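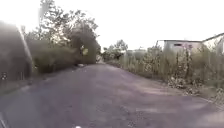
# Orescombe Lanes: a word list of small road names

Filed under: Datasets / Language / Place names

Welcome, and thank you for taking an interest in our lanes! This is a plain little collection of the names people use for the small roads in and between the villages of Orescombe and Stotov, gathered from parish maps, old sale notices, bus timetables and a good deal of talking over garden walls. It began as a list on the back of a calendar and has grown into something we thought other people might like to borrow.

## What you get

The main file, lanes.csv, has 500 rows. Each row is one name, so a lane with three names has three rows, and they share a lane number so you can put them back together again. There are 158 lanes in all. Of these, 119 have at least one name that we never found on any printed map, and those are the ones we are fondest of (Treacle Bottom, Long Sorry, Back o' Martha's and so on).

The columns are:

- lane_no – our own number, which means nothing outside this project
- name – spelt as we found it, odd apostrophes and all
- source – map, notice, timetable or spoken
- first_seen – the earliest year we have for it, left blank for spoken names
- notes – anything else, sometimes rather a lot

There is also a second file, sayings.txt, with the longer stories that wouldn't fit in the notes column without making the spreadsheet very unhappy.

## How the spellings were settled

Mostly they weren't. If one person said Pinnock Lane and another said Pinnick, both went in. We did tidy up capital letters, and we wrote out "Lane" and "Hill" in full wherever the old notices had shortened them. Spoken names were written down by ear and then read back to whoever gave them to us, which led to some lovely arguments and a fair few changes.

## Things to watch out for

The Stotov side is thinner than we would like. Two of the older sale books there had got damp and the pages wouldn't come apart, so please don't take a gap in that half of the list to mean that a lane had no name. Names for field tracks and footpaths are left out unless people also call them lanes.

Rows marked with a question mark in the notes are ones where we couldn't agree which lane was meant. Do write in if you know!

## Using the list

You are welcome to use it for anything you like, including quizzes, walks leaflets and novels. Please mention Orescombe Lanes somewhere if you can.

## Changes

Version 2, November 28, 2018. Added 141 spoken names and mended the accents that had gone wrong in the first version. The next tidy-up is planned for December, when the evenings are good for that sort of thing.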